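This folder holds the wage and hours tables behind the pay claims made by union branches in the Clorkau district, starting with the Kolev and Govex sites. Please read the notes on gaps before quoting anything from it.

# Clorkau Pay Claims Data

Last updated: 5 March 2025

## What is in the folder

- `claims.csv` – one row per pay claim, with the opening demand, the employer's first offer and the final settlement
- `rates.csv` – hourly rates by job grade and site, before and after each settlement
- `ballots.csv` – the question put to members, the method of voting and the result
- `allowances.csv` – shift, weekend, call-out and first-aid payments
- `notes/` – plain text notes on disputed or missing entries

The tables cover 13 workplaces. Most are in Clorkau itself. The two largest outside it are the Govex warehouse and the Kolev food plant, both in Sastitz. Govex and Kolev negotiate separately, even though they share a bus route, a parking lot and a good many former employees.

## Where the figures come from

Branch reps sent in signed agreements, offer letters and posted pay scales. Where a branch had only a newsletter or a set of meeting minutes, we used that and marked the row `secondary` in the `source_type` column. No payroll records were used. We do not hold payslips and do not want them, so please don't send any.

There are over 800 rows in `rates.csv`. The number is high for a district this size because Kolev splits its production grades by line, and each line has a day rate and a night rate.

## Fields that cause confusion

**`offer_pct`** is the increase on the basic hourly rate only. Employers often announce a bigger number that includes a one-time payment or a change in shift premium. Those go in `lump_sum` and `allowances.csv`.

**`effective_date`** is the date the new rate starts, which may be months before the settlement was signed. At Govex the pay year starts in September, and the agreement has usually been signed later, with back pay. If you sort by `signed_date` you will get the wrong order for that site.

**`grade`** is the employer's own label. A Grade 2 at Govex is a forklift driver. At Kolev it is a trainee. Use `grade_common` if you want to compare sites, and check the mapping in the notes first.

**`hours_basic`** is the paid week. Some agreements count meal breaks as paid and some don't, and the `break_paid` column tells you which.

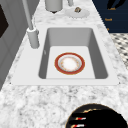
The Sastitz branch wrote back on the break column, and their message is copied in with permission: At Kolev the meal break is paid on nights and unpaid on days, so a single yes or no for the whole site is wrong. Anyone working out an hourly rate from the weekly figure will have the night crew earning less than they do. Please split it by shift.

The column has been split as they asked. `break_paid_day` and `break_paid_night` now replace `break_paid` in the current files. The old column is kept in the archived version so that earlier charts can still be reproduced. Sites with one rule for everybody have the same value in both columns.

## Ballots

A ballot row is added when members vote on an offer or on industrial action. Shows of hands are recorded too, with `method` set to `meeting`. They are less exact, and for several of them the minutes give the outcome and nothing else. We left the counts blank in those cases.

`turnout` is the share of members entitled to vote, as given by the branch. It is not the share of the whole workforce. The highest turnout in the table is 90 percent, for the second Govex ballot, where members turned down a revised offer that had the same basic increase as the first one and a larger lump sum. The offer after that moved on the basic rate and was accepted.

Ballots rerun for procedural reasons have two rows with the same `claim_id`. Only the later one has `valid` set to `true`.
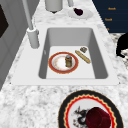 Can the tables be used to work out whether a settlement beat inflation?

You can do it, but you have to bring your own price index. We left one out on purpose, as branches use different measures and argue about them during talks. Match the index to `effective_date`, use the basic rate, and say which measure you picked.

## Known gaps

- Agency workers are missing from almost every site. Their rates are set by the agencies, and we had nothing in writing.
- Two early Kolev agreements have lost their appendices. The basic rates are good, but the call-out payments for those years are blank.
- Part-time grades at Govex were folded into the full-time scale partway through the series. The rows before and after are not comparable without the adjustment in `notes/govex_parttime.txt`.
- Rounding differs. Some employers round to the cent and others to the nearest five cents. We kept whatever was printed.

A blank cell means we don't know. A zero means the agreement says zero.

## Using the data

You may copy, share and adapt the files, including for leaflets, bulletins and talks with an employer. Name the folder and the date of the version you used. If a figure is going into a formal claim, check it against the signed agreement first – the branch will have a copy, and a wrong grade label is easy to miss.

Please don't combine the tables with staff lists or rotas. A few grades have only one or two people in them, and it would not be hard to work out who they are. Those rows carry `small_grade = true` and should be left out of anything you publish.

## Corrections

Send the `claim_id`, the column, the value you think is right and the page of the agreement it appears on. Corrections without a page reference go into the notes folder as open queries until someone finds the document. Changes are listed in `CHANGES.md`, newest first, with the old value next to the new one.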